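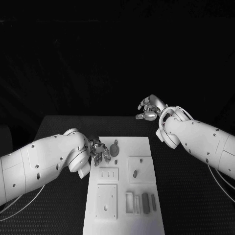
Workshop notebook, March
Posted by Ilse Strobel

Assembly board, second layout. I moved the parts after the first version turned out too crowded to get a finger between them. The blank is from the same Plarano sheet as before, cut on the small saw and sanded on the edges only. I left the top face as it came. It marks easily, so please don't slide the fixtures across it when you change them over. Lift them.

Drilling took most of the morning. The template from Dreßler is still good, but the bushing on the near side has worn and the bit wanders. I ended up center-punching every hole by hand and going up in two steps. One hole came out off line and I filled it and started again. The filler had not set hard by 1:30, so I worked on the disc in the meantime.

The disc was tight on its hub. I took a little off with fine paper, wiped it, tried it, and did the same again until it dropped on under its own weight. I would like it slightly looser for regular use but will wait and see how it wears. The peg fit is better than on the first board. I broke the top edge of each peg with a file, just enough to feel with a fingernail.
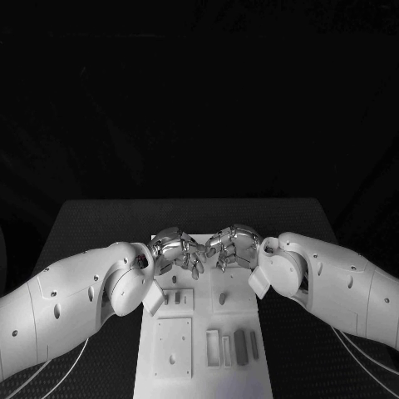 Table position is settled for now. The board goes lengthwise, and I want it left that way between sessions. I had it crosswise to start with and the far parts were a long reach. The dark table top is also worth keeping, as the edge of the white board is easy to find against it and I can set it square by eye. With both hands brought in to the middle like that, fingertips nearly together over the board, there isn't much spare height, so nothing tall should go in the center positions. I had planned a taller post there and will put it in the drawer.

Stock: the order from Grernico came in, job 1139, complete except for the short screws. I used 2 of the old ones, which have a rounder head. They hold. Replace when the right ones arrive. The offcuts are in bin 77 with the first board, which I am keeping for the hole spacing.
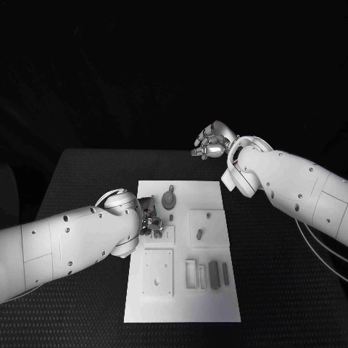
Left hand down at the slotted plate, right hand held clear.

The slot in the plate needs another pass. It has a burr on one side that I can feel but can't see without the lamp. I'll do it with a needle file and leave the width alone. After that, number the parts on the underside in pencil and copy the list into the Humonix folder.

Stopped at 18:55. Saw is cleaned down, bits are back in the rack, the worn bushing is on my bench with a tag on it.

Filed under: Fixtures and Jigs, Bench Notes
Questions about this entry: Ilse Strobel, workshop | © Workshop Notebook | Back to top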